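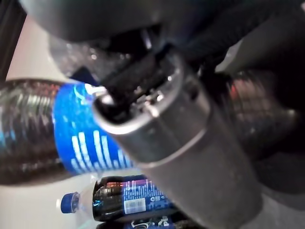 Notebook, July, Odville workshop. Second summer here.

Arrived 7:40, first one as usual. The bus from the student house was late again and I walked the last part. I still say "good morning" to everybody and they answer "how are you" and do not wait for the reply. I learned to keep walking.

Work done: rewired the Brastex supply, 2 bad connectors, both replaced. Zoster bench calibrated until 11, drift is small.
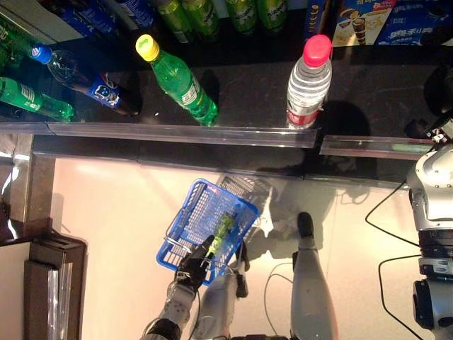
At lunch they asked me to explain the visa papers to the 3 new summer students. I told them what helped me – go to the Social Security office early, keep copies, open the bank account in the first week. One asked if Sârbu is a town or a family name. It is both, at home.

To do: return the torque key, ask for 5 meters of gray cable, write to my landlord about the deposit.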